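Search this site Search Go Course home Week list Readings

Teaching by Showing: Hand-Held Grippers and Remote Control
Handout 2, to be read before the June lab

The sales pitch for this whole area is simple. You don't program the robot, you show it. A person does the job a number of times, the motions get recorded, and a model learns to copy them. I've been hearing some version of this since I was a student, and I want you to hear it with one eyebrow up.

What counts as "showing"

There are a few ways to do it. You can take the arm by the wrist and push it through the job. You can drive it from a distance with a joystick, a headset or a second arm. Or you can leave the robot out of it and give the person a gripper to hold, with a camera on it, and record what the hand does.

Driving the robot remotely gives you the cleanest match between what was recorded and what the machine can do, for the obvious reason that the machine did it. It is also slow and tiring. In the Vavley exercise last year, students took most of an afternoon to get through a cloth-folding set that a ten-year-old could have finished before lunch, and the arm faulted out twice.

Hand-held grippers are quicker. You can carry them to any room and you don't need a robot at all. The price is paid later. A person's arm has reach and wrist angles that the robot may not have, and people lean, sidestep and twist without noticing. All of that goes into the data as if it were part of the job.

The 200 problem

The Skorkgate reading reports 200 demonstrations of one task, moving trays. Look at what was left after filtering: 113. The authors put this in a footnote. The rest were dropped for lost tracking, a hand leaving view, or "operator inconsistency", a phrase I'd like you to be suspicious of. If two people do the same job in two sensible ways, is that an error? Or have we quietly defined the task as whatever one particular person happens to do?

Also ask who did the testing. In Skorkgate it was the same room, same table and same tray as the training. I have no quarrel with that as a first step – everyone starts somewhere – but the summary page talks about "household readiness", and I can't find a household anywhere in the paper.

Yazdani makes the opposite case and you should read it with equal care. The claim there is that messy rooms, with people walking about and stuff on every surface, make better training material than a tidy bench. I think that's probably right. I also think it has become a handy excuse for not writing down what was in the room.

Things to check in any paper of this kind

- How many demonstrations were recorded, and how many were kept?
- Did the people recording them know how the robot moves? They tend to start moving like it.
- How is the position of the hand worked out? Printed markers are cheap and fine until an arm blocks them. Camera-only tracking drifts.
- Is gripping force recorded? Usually it isn't. Jaw opening is a poor stand-in when the object is soft or thin.
- What does a failure look like, and is it in the paper?

For the Bevine assignment, write one page on a two-handed task of your choice. Say which method you'd use and what you would expect to lose. "More data" is not an answer to the second part.

Views from the worker and from the tool

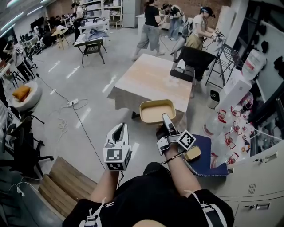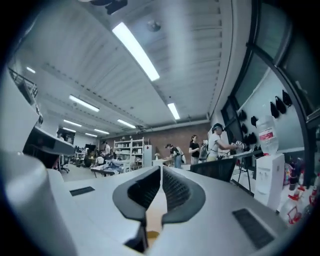 Fig. 2. Hand-held grippers in a shared lab. First picture: two marked grippers, one with its jaws on the rim of a tray. Second picture: the room past a gripper's two black fingers.

This site uses cookies to remember your settings. Accept Manage choices

Comments (3)

rt_lab: The footnote thing is so common. We had to email one group to get their kept/dropped numbers and they still sent only the kept.

mossbank: Is the page limit for Bevine with or without references?

second_year: Disagree a bit on force. For rigid stuff the jaw opening was good enough for us, we never missed it. Cloth, yes, total mess.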